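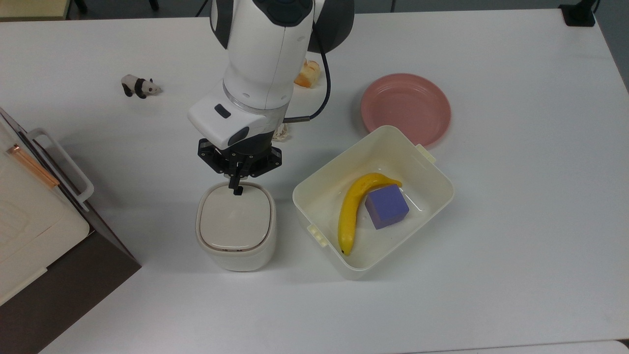 Liette Marchand wrote in after the last newsletter to say that her sourdough crackers went soft overnight, every time, and she wanted to know if the recipe was wrong or if it was her kitchen. She had followed it to the letter and used the full amount of discard. They came out of the oven crisp and by breakfast they bent.

Filed under: Baking / Crackers & Flatbreads

The recipe could have been clearer. It said to bake until golden, and golden happens at the edges a good while before the middle is dry. I went back and made three batches over the weekend, changing one thing each time.

The first batch was rolled the way I usually do it, on a floured counter with a pin. The crackers near the center of the sheet were thicker than the ones on the outside, and those were the ones that softened. I also think the flour from the counter made them a little dusty.

For the second I rolled the dough between two sheets of parchment, peeled off the top one, and moved the bottom one straight to the pan. This was much better. The dough stays put and you can get it thin enough that the color of the pan starts to show through. Score it before it goes in, with a pizza wheel or a plain knife, and prick each cracker with a fork or they will puff up like pillows.

The third batch was the same as the second, but when the crackers looked done I turned the oven off, broke them apart along the lines, spread them out again and left them in there with the door shut until the oven was cold. Those are still crisp four days later. I would do this every time now. If you need the oven for dinner, give them another ten minutes at 250 instead and watch the corners.

So the corrected version is one cup of discard, one cup of whole wheat flour, 2 tablespoons of soft butter, 2 teaspoons of chopped rosemary and half a teaspoon of salt. Mix it, wrap it, and chill it for at least half an hour. Overnight is fine and the flavor gets sharper. Brush the top with olive oil and use flaky salt if you have it. Bake at 350 for 20 to 25 minutes, turning the pan once, then dry them out as described.

Let them cool all the way before you put them away. A warm cracker in a closed jar will steam itself and the rest of the jar with it. If they do go soft, five minutes in a low oven brings them back.

Florante Belmonte asked about using rye. I tried it last winter with half rye and half whole wheat. The dough is sticky and tears when you peel the parchment, so chill it again after rolling. Caraway is better than rosemary with rye. I would not go all rye, but someone in Bustasbridge apparently does and likes it, so tell me how you roll it out.

A few people also asked about cheese. Half a cup of finely grated sharp cheddar works in the basic dough, and you should cut the salt to a quarter teaspoon. They brown faster. Start checking at 15 minutes. Parmesan is better sprinkled on top before baking.

The old recipe card has been fixed on the site, so if you printed it before March please print it again. The version with the honey is staying as it is.

Next time is soda bread, the plain kind, and what to do if you have no buttermilk. Send questions by Thursday.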